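Dinton Gets Its Own Morning Newsletter, and a Place to Read It

Readers in Dinton who have been asking for a local news email since the old weekly stopped printing will have one in their inboxes from February. It is called Perov, after the lane where its two founders first shared a desk, and it will go out at 6:30 in the morning with town news, shop openings, school notices, a bit of fashion and food, and a calendar of what's on that even the busiest person should be able to get through over a cup of coffee.

The newsletter is the work of Mimoza Dervishi and Arben Zupan, who have spent the better part of a year going door to door along the main street, asking shopkeepers and neighbors what they would want to read and, just as often, what they would rather not. Dervishi will edit. Zupan will look after the website, the sign-up list and the advertising, and he will also write the column on local business that many people already know from the sheet he used to leave on café counters.

The site was built by Fatileo, a small web design studio that has done work for several shops in town, and it is a pleasant thing to look at – big type, plenty of white space, and a layout that works just as well on an old phone as it does on a new laptop. Each story has its own page, each page can be shared with one tap, and the events calendar lets any club or church add its own listing without having to telephone anybody. Fatileo also drew the little lantern that sits at the top of every issue and will turn up on the social media pages, the tote bags and, if Zupan gets his way, the side of a delivery bike.

A trial version has been going out to a small group of readers since the fall. It started with 664 names on the list, most of them gathered on paper at the farmers market, and had reached 3575 by the time the last test issue was sent. Dervishi says she still reads every reply that comes in, and that the most useful ones have been the complaints. People wanted shorter stories in the morning and longer ones at the weekend. They wanted obituaries, which she hadn't planned on at all, and they wanted the road closures right at the top. All of that has been changed, and the road closures now come before anything else, even on mornings when there is only the one by the bridge.

The newsletter is free. To pay the bills, Perov will carry three small ads in each issue, and there is a supporter's plan at $50 a year for those who would like to chip in a little more. Supporters get the weekend edition a day early, along with an invitation to the open evenings, where the editors talk through the stories they're working on and listen to suggestions for new ones. The first of these will be held at Hồ, the noodle restaurant on the corner, and there will be room for 72 people, so it would be wise to put your name down soon. The doors open at 7, and the kitchen has kindly agreed to stay open late.

There will be a place to drop in during the day as well. The editors are setting aside two mornings a week when anyone can come by with a story, a photograph of a lost cat or a question about how to place an ad, and there will be printed copies of the week's issues for people who don't care for reading on a screen.
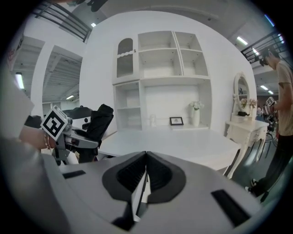

Danica Dumitrescu wrote to us to say that she signed up during the trial for the sake of the school notices and has stayed for everything else, though she does wish the calendar would show things a full month ahead, as she likes to plan, and she hopes the printed copies will be set in larger type than the old weekly ever was. Her mother, she added, has already asked for two of each.

Dervishi tells us the longer calendar is on its way and should be ready in time for the spring fairs. Larger type is being looked into with the printer. In the meantime, Perov is looking for people to write about high school sports, gardening and the goings-on at the north end of town, which she admits has been thinly covered so far. No experience is needed, each piece is paid, and new writers will have an editor to help them with their first few stories.

Sign-up cards can be found at the library desk and at Hồ, and the form is also on the front page of the Perov website. Readers who joined during the trial don't need to do anything, and their first regular issue will arrive by itself.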